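Home | Trips | Food | About | Contact

Open day at the old Hayes denim mill

Feb 8, 2022

Print this page | E-mail to a friend

So I finally made it to Bornport for the mill open day, after missing it in August! My friend Aino Kallio drove, we got lost by the fish dock (my fault, I had the map), and we still walked in before the first tour.
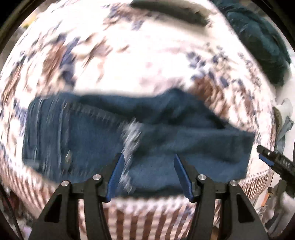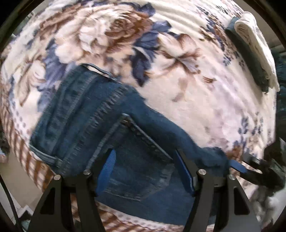

The weaving shed is what I'd come for, and wow, it's loud. They had 4 of the old looms running and handed out earplugs at the door – take them. Our guide, Faustino Huerta, shouted the whole way through and never lost his voice. He explained how the yarn gets dipped in indigo over and over, with time in the air between dips, and the dye stays mostly on the outside of each thread. So when the surface rubs away you get those paler, mottled blues along a crease, like on the jeans lying on the floral blanket. I've worn denim all my life and never once wondered about that.

Lunch was pea soup in the old boiler house, plus a cinnamon bun the size of my face. The gift shop was pricey and I bought two tea towels anyway (sorry, bank account). Parking is 2 dollars, cash only, and the dye house has steep stairs. Aino wants to go back for the weaving class, so I guess I'm driving next time.

Shares: 30 | Comments: 4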